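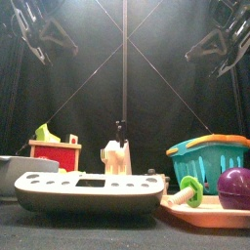 Chi-keung Hsu would have preferred to see the litter survey finished before any money was set aside for new bins, and told the Lastville parks board as much when it took up the creek cleanup plan. The board approved the plan anyway, with one change. Bin purchases are held back until the survey results are in, and the cleanup itself goes ahead in August.

The plan covers the stretch of Landeo Creek between the Sandoval Road bridge and the old pump house. It is divided into 5 sections, each with its own access point and its own collection spot. Section boundaries follow the storm drain outfalls, so that material can be matched to the drain it most likely came from. Earlier cleanups logged only a total weight for the whole creek, and the public works department said those totals were of little use in deciding where to place screens or bins.

Under the new method, crews will sort what they collect into bottles and cans, food packaging, other plastic, metal, and mixed waste. Each category is weighed separately at the collection spot with a hanging scale. Wet material is drained on a mesh rack before weighing. Tires, appliances and anything too heavy to carry up the bank will be tagged, entered on the section map and left for a public works truck.

Last year's cleanup removed 499 bags from the same stretch. The department cautioned against comparing that number with this year's results. The bags used then came in two sizes and many were only partly filled, and the new count will be by weight alone.

School groups may sign up for the two upper sections, where the bank is low and the water is shallow at the end of summer. Students must be in fifth grade or above, and each group needs one adult for every 5 students. The three lower sections are limited to adults. Check-in opens at 7:30 a.m. at the Sandoval Road parking lot, and work stops at noon or at the first sound of thunder.

Gloves, grabbers and bags will be supplied. Participants should bring their own water and wear closed shoes with a firm sole. Rubber boots are allowed in the upper sections. Chest waders are not allowed anywhere, as the channel below the second outfall has a soft bottom and drops off without warning. Needles and sealed containers of unknown liquid are to be left where they are and reported to the section lead.

Sorted bottles and cans will go to the Limano recycling yard, which has agreed to take them without a gate fee as long as the loads are free of food waste and glass. Glass is to be bagged separately and taken to the county transfer station. The yard will return a weight ticket for each load, and the tickets will be checked against the field sheets. Where the two differ by more than a small margin, the ticket weight will be used.

The board spent part of the meeting on the question of storm drain screens. Public works has tested one removable screen at the outfall behind the Landeo Avenue ball fields. It held back most floating litter in light rain but had to be cleared by hand after heavier storms – in one case twice in the same day. The department asked for more data before ordering others, and the survey is meant to provide it. If one or two outfalls account for most of the material, screens would be placed there first and cleaned on a set schedule.

Hsu also asked that the field sheets be made public. The board agreed to post them on the city website along with the section map, after the weights have been checked. A short written report will follow at the fall meeting, and the bin budget will come back for a vote at that time.

Sign-up sheets are at the parks office and the main desk of the Lastville library. Groups of more than ten should call the office first so that parking can be arranged. The Sandoval Road lot holds around 5 buses when the center row is kept clear, and cars will be sent to the gravel lot across the bridge.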